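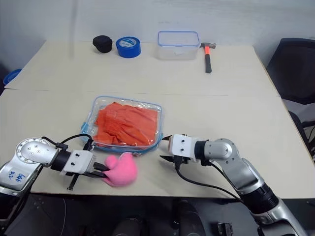 Two robot arms at a light beige tabletop.

Last updated: November

Most stories about transforming robots spend too little time on the part where the robot has to pass for a person. I have read a lot of them, published and unpublished, and I have written two long ones. The change itself gets pages. There are plates sliding over each other, a noise, a friend with an open mouth. Then the robot goes back to looking human and the writer seems to lose interest.

I think the dull hours are where the story is. A machine that can fold itself into a woman of thirty still has to stand in line at the pharmacy. It has to decide how long to look at a stranger. It has to sit down in a cheap chair without breaking it. If the writer skips all that, the disguise costs nothing, and then I don't care when it comes off.

Fitzgerald Ambrose handles this well in his serial Skallel. His lead, Natesa, works nights at a motel outside a town called Trenham. She doesn't transform until chapter 17. Readers complained about that in the comments, and I understand why, because the tag on the story promises robots. But by chapter 17 we know she keeps her left hand in her pocket when she is tired. We know she pays for a dinner every shift and throws it away behind the laundry room. When she finally opens up in front of the desk clerk, the actual change takes one paragraph, and it is the best thing in the serial.

Compare that with the usual approach. A character is told the secret on page two and asks to see it by page three. They drive somewhere empty. The robot obliges. After that there is nothing left to find out, so the writer brings in a government agency or a second, meaner robot. I did this myself in my first long story. The meaner robot was named after a brand of paint I had in the garage.

Latrice Dunleavy, who edits the swap newsletter I write for, disagrees with me. Her view is that people come to this kind of fiction for the spectacle and that making them wait is a kind of cheating. She once cut 681 words of a character doing her taxes from a piece of mine. I still have them. I think she was right about half.

Where I won't give in is size. If your robot stands thirty feet tall and your human form is five foot six, you have to do something about the difference. You can fold the mass into another dimension, or say it's a projection, or have the floor creak. Ambrose has the floor creak. Natesa takes the ground-floor rooms and never uses the stairs, and he never explains it until the clerk works it out. Ignoring the question completely is the one choice I can't read past.

I'd like to see somebody write a whole novel in which the change is talked about and never shown. It would probably sell to seventeen people. I would be one of them.

Related
Skallel, chapters 1 to 17: a reader's guide
Latrice Dunleavy replies: Let the robot be a robot
How heavy is your android?
Short fiction: Trenham After Dark
Letters from the swap newsletter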